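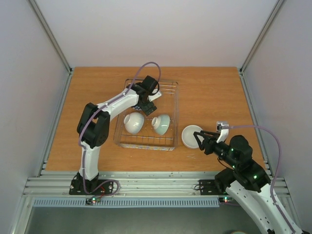 Home | Opinion | Kitchen | Archive | Subscribe

The Dishwasher Has Two Arms and All Day

By Zyanya Bautista
15 April 2025

I have been promised a robot butler since I was 6. What I have at 46 is a sponge.

So I look at two robot arms and a wire dish rack the way other people look at lottery tickets. Two bowls lean in the rack. One more sits outside it, upright, with a gripper at its rim. My nephew calls this an unfinished chore and can leave it like that for a week.

I don't mean to sneer. A bowl is a mean little object: curved everywhere, slick, and ruined by one bad squeeze. Still, my rack in Flirnmont cost less than lunch and I load it while arguing on the phone. The arms get good light, a clear table and no cat.

Plates are their own trouble. A bowl at least gives you a rim to pinch. A plate lying flat gives you almost nothing, and you need a fingernail, a trick I learned by chipping my aunt's.

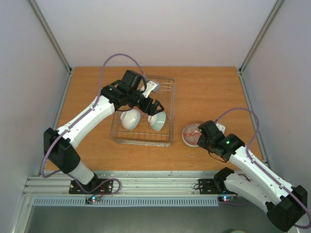 When Do I Get Mine?

Five years, say the hopeful. They said five years back when I bought my couch. I'd pay $1,330 tomorrow for a machine that did the rack and only the rack, badly, while I slept. Pots can wait. Until then, I dry.

Comments

Heriberto Cuevas: I'd settle for one that scrapes.

Getsemaní Mendoza: You dry? Air does that for free.

Faustino Cisneros: My teenager has two arms too. No progress to report.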